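3 min read

Grapes, and why I keep coming back to them
Speaker notes, Marjan Soltani, Sunday session

Good morning, everybody, and thank you for coming out so early (there's coffee at the back, please get up whenever you like, I won't be offended). Thank Hwa-young for the introduction. Pause for people to find seats.

Start with my grandmother's table in Tiltham. She lifted a bunch by the stem, always, and if you took it by the fruit you heard about it! Let that one breathe, people usually have a grandmother of their own to think about.

Then on to the bunch itself. An apple is one thing, and a bunch of grapes is a whole crowd holding hands. It's wide at the shoulders, it narrows to a tail, and it bends wherever it feels like bending. Next slide.

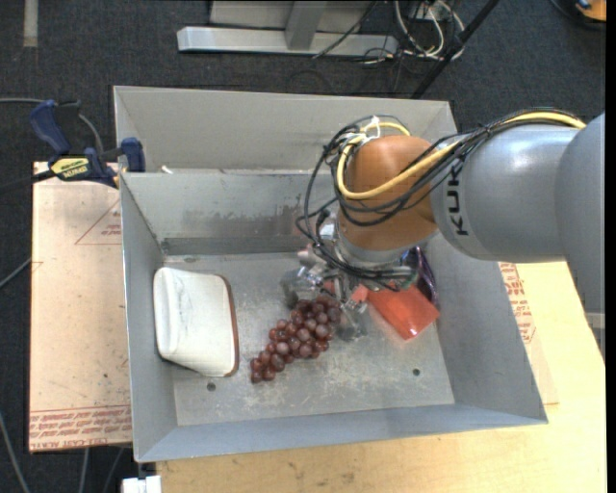 Red-purple grapes on the floor of a metal bin, tail end at lower left.

Ask the room where they would pick it up. Give them a good long moment, somebody always says the tail. Point out the color too, dark maroon in places and a dusty mauve in others, and say how fond I am of that dusty look.

Now the packing story from Nouri, the one with 65 crates and the wrong lids. Keep it short, Marjan. If time is tight, skip to storage at home: a shallow bowl, cold shelf, rinse just before eating.

Questions, then lunch at 12.

Contact: Marjan Soltani, Nouri | Copyright Nouri | Back to top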